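3.2 Kitchens with no free wall

I want to spend a bit of time on kitchens before I get to the test results, as they were where my neat plan for the study fell apart. In a bedroom or a hallway you can nearly always find a stretch of wall for a radiator, even if it means shoving a bookcase over. Kitchens don't give you that. Cabinets take one wall, the fridge takes a chunk of another, there's a door, there's a window with the sink under it, and whatever is left over is usually a strip beside the door that somebody already has plans for (a step stool, a trash can, a dog bed). The older apartments in Brostanmont were built with a radiator under the kitchen window, and in most of the ones I visited it had been taken out during a remodel so the counter could run straight through.

So people go looking for heat in odd places. The one I kept running into was the toe-kick heater, the flat unit that slides into the gap under a base cabinet and blows warm air out across the floor through a grille. I'd never lived with one before I started this work, and I'll admit I went in with a grudge - my aunt had one that rattled like a jar of screws. The newer ones are a good deal better. The Koo unit we used in the Lustby kitchen could be heard over a quiet radio on its high setting, and on low I mostly forgot it was there.

What I hadn't thought about was how much the rest of the kitchen matters. A wall radiator is fairly forgiving. It warms the air next to it, the air goes up, the room evens out sooner or later. A toe-kick heater pushes its air along the floor at ankle height, and anything standing in the way changes where that air ends up. A rug will do it. So will a low shelf on casters, or a bag of potatoes. In one apartment the family had put the heater right across from the fridge, and the fridge was sitting there catching warm air on its bottom panel all evening. We moved that one in March and I'm still a little sorry about the hole we left in the cabinet base.

I also asked everybody what they did in the kitchen at the times of day when they felt cold, and the answers were much more ordinary than I'd expected. I had pictured people cooking. Cooking takes care of itself, though - the stove is on and you're moving around. The cold stretches were the slow ones, standing at the sink before work, or putting dishes away at night with bare feet on tile. Almost all the complaints were about feet, and hardly any were about the room.
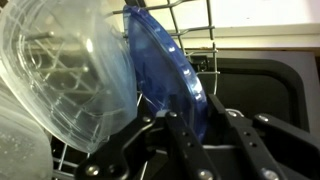 Figure 1. Blue plate and clear plastic bowl in a wire dish rack.

That pushed me to change how we measured. My first setup had a single thermometer at chest height in the middle of the room, which is the way I was taught and the way most of the product literature talks about comfort. It told me the kitchens were fine. People's feet told me they weren't. We added a second sensor at ankle height near the sink and a third just in front of the heater grille, so every kitchen ended up with 3 sensors, and from then on the readings and the grumbling lined up a lot better. If you're planning something like this yourself, please put a sensor on the floor from the start and save yourself the week I lost.

Placement turned into the big question after that. The obvious spot is under the sink, and for bare feet it's lovely, but the sink base is also where the plumbing lives, and in a good number of kitchens the drain and the shutoff valves had used up the depth the heater needs. Under the dishwasher is out, of course. The toe space there belongs to the machine, and you need to be able to get at it when something goes wrong. Next to the dishwasher can work, with one catch that I only noticed when I was sitting on the floor with a tape measure and somebody wanted to load their cups: the door comes down and covers a lot of floor. With the door open, air from a heater right beside it gets partly boxed in. It isn't dangerous in the units we tried, all of which had a cutoff, but it does mean the warm air goes sideways along the cabinets and the person standing there gets very little of it.

The corner cabinets were a disappointment. I'd hoped to use them, as they tend to be full of baking pans that come out once a year and no one would miss the space. The trouble is the grille. In a corner it ends up facing the side of another cabinet across a narrow gap, and the air bounces straight back toward the intake. The heater reads its own warm air, decides the room is toasty and shuts itself down. We tried turning the unit a little in the gap, which helped somewhat and looked terrible.

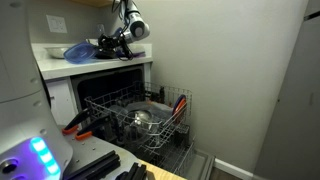
Figure 2. White countertop with an open dishwasher below.

After all that shuffling, the place I liked best was at the end of a straight run of cabinets, facing the longest open bit of floor. In the Lustby kitchen this put the grille 2 cabinets away from the sink, and the ankle sensor by the sink still came up nicely within a normal breakfast. It's a bit of a compromise. Your toes don't get the blast they'd get from a heater directly underneath, but the whole floor feels less raw, and you can open any door or drawer you like without standing in front of the grille.

The Jimness building deserves its own paragraph, mostly for the wiring. All the kitchens there are on the small side and share a layout, so I'd figured it would be our easy one. Then it came out that the electric toe-kick model we'd ordered (the one listed as 1304 in the table in the appendix) wanted a circuit to itself, and those kitchens had been wired long before anyone plugged in a microwave, a kettle and a toaster oven side by side. We switched to a version that runs off the building's hot water instead, with a small fan to move the air. It costs more to put in, and you need a plumber who doesn't mind lying on his side for an afternoon. The tenants preferred it, for what that's worth. Several of them said the heat felt softer. I have no sensor for softer, so I've written it down and left it out of the analysis.

Installation cost is the part I feel least sure about. The fitter we used charged a flat $200 for the cabinet work, which I suspect was kind of him, and I wouldn't take it as a guide to what anybody else would pay. Cutting the plinth neatly is fiddly. If the cabinets are sitting on adjustable feet there's usually room to slide the unit between them, and if they're built on a solid wooden base you're cutting into something that holds the kitchen up, so go carefully or get someone who will.

I should own up to a couple of weak spots here. We had no kitchen with underfloor heating to compare against, and I'd have loved one. The measurements also stopped on 21st June, by which time most households had switched their heaters off anyway, so the last stretch of data says very little and I've dropped it from the charts. And I asked people to leave their rugs where they normally keep them, which makes the numbers messier from kitchen to kitchen. I'd do that part the same way again. Section 3.3 goes through the floor readings one kitchen at a time, starting with Lustby.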